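**Grasp planner rejects every candidate once the cube is yawed**

Tags: motion-planning, collision-checking, simulation

**Magsi**

I'm running a pick task in simulation: single arm, parallel grasp from above, one cube on a flat table. With the cube square to the base frame the planner finds a solution on the first try. Once I yaw the cube by 30 degrees, it samples 202 grasp candidates and rejects all of them. The log only says "goal state in collision" – no link pair is listed.

Already checked:

- cube pose in the planning scene matches the simulator
- joint limits are not the cause
- raising the planning time to 9 seconds changes nothing

Same result with the bowl removed from the planning scene.

**Darnside**

Update your drivers and reinstall the planner. Fixed a similar thing for me in April.

**Wallis**

Drivers have nothing to do with this. The goal state is in collision before any path is searched, so planning time won't help either. Turn on contact reporting in the collision checker and print the link pairs for one rejected candidate.

My guess is fingertip against cube. Most samplers take the grasp yaw from the object frame, but if your pregrasp is written in the base frame, the fingers come down across the corners. Two things to try:

1. Express the grasp pose in the cube frame, then transform it to the base frame.
2. Add the fingertips and the cube to the allowed collision matrix for the final approach only. Remove the entry after release.

Also look at your padding. I had 4 mm on every link, which was enough to close the gap between the open fingers and the cube. I set it to zero on the finger links and left the rest alone. My own setup uses a turned cube too, with the gripper lowered and the fingers open around the top: 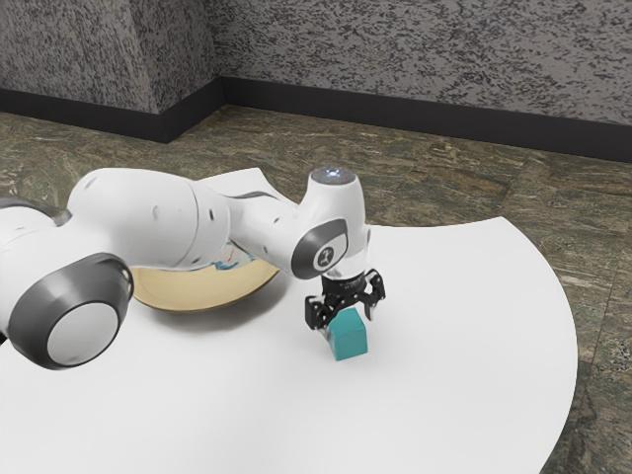
Magsi: Contact reporting shows right fingertip against cube on every candidate, so it was the frame. Moving the pregrasp to the cube frame gives valid goals at 30 degrees. Padding on the fingers is still at the default – I'll test that separately and open a new thread if it matters.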